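3.2 Storage conditions and seed handling

The seed lots used in this study were held at the Ollcombe store, a single-storey building on the northern side of the trial ground. Lots of field bean, winter barley and red clover were received from growers after harvest and cleaned by hand before being placed in paper sacks. Each sack carried a card giving the name of the crop, the grower and the month of receipt. Sacks were stacked on open shelving, with a gap left between each row so that air could pass freely.

Two rooms were used. The first, known locally as the Saso room, has thick stone walls and a north-facing door, and it has been used for seed since the building was put up. The second, the Cuervo room, was added later and has lighter walls and a metal roof. The rooms share a passage but have separate doors, and both doors were kept shut outside working hours. Neither room was heated or cooled during the period of the study. This reflects the practice of most small growers in the district, for whom a cooled store is beyond reach.

A total of 700 seeds of each crop was drawn from the sacks in each room at the start of the work. Drawing followed the method set out by Pillai in the earlier Avine report, in which seed is taken from the top, middle and base of every sack and then mixed before counting. Any seed that was split, holed or visibly mouldy was set aside and recorded separately, as described in Section 3.4.
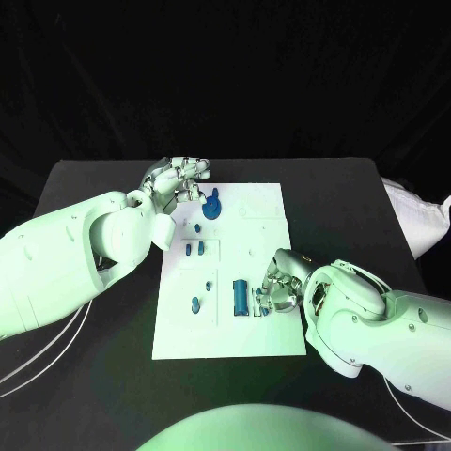

Figure 3. Work surface with task board.

Germination was tested on damp paper at room temperature. Seeds were laid out in rows, covered with a second sheet and kept in shallow trays with loose lids. The trays were checked each morning at the same hour, and water was added where the paper had begun to dry at the corners. A seed was counted as germinated when the root had grown to the length of the seed itself. This rule is simple to apply and leaves little room for differences between observers, although it does give slightly lower figures than methods which count the first sign of splitting.

Some difficulty was met with the clover. A share of clover seed in any lot has a hard coat and will not take up water for a long time, even where the seed is sound. Such seed was neither counted as germinated nor treated as dead. It was entered in a column of its own, and the results for clover in Section 4 are given both with and without it. Readers wishing to compare our figures with older work should take care to establish which of the two methods was followed, as many reports do not say.

Moisture was measured by weighing small samples before and after drying in an oven. Bean samples were coarsely ground beforehand so that they would dry evenly. In the opening weeks the samples from the Cuervo room gave uneven readings - the fault was traced to a worn seal on the oven door, and the affected samples were drawn and dried again once the seal had been replaced. The first set of readings has been left out of the analysis.

3.3 Length of storage and repeat testing

Seed was tested again after 3, 6 and 9 months in store, using fresh draws from the same sacks. The sacks were opened only for drawing and were tied again at once. Where a sack was found to be damaged, its contents were moved to a new one and the change was noted on the card. Mouse damage was confined to the barley in the Cuervo room, on the two lowest shelves, and the sacks concerned were withdrawn from the study after the second test.

Repeat draws were smaller than the first, at 540 seeds of each crop from each room, in order to leave enough seed for the field sowing in March.

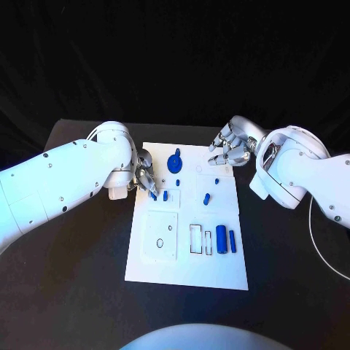
Figure 4. Task board during handling.

The field sowing was carried out under the direction of Cairns on the lower part of the trial ground, where the soil is a medium loam and drains well. Plots were marked out with string and sown by hand at an even depth. Counts of emerged plants were made until no further seedlings had appeared for a full week. Pigeons were kept off with netting, which was raised when the beans reached it and removed altogether before flowering.

Conditions in the two rooms were recorded by means of a wall thermometer and a dial hygrometer in each, read at 9 in the morning and again at 4 in the afternoon. No readings were taken on a Sunday. The gaps have been left open in the record and no values have been estimated to fill them.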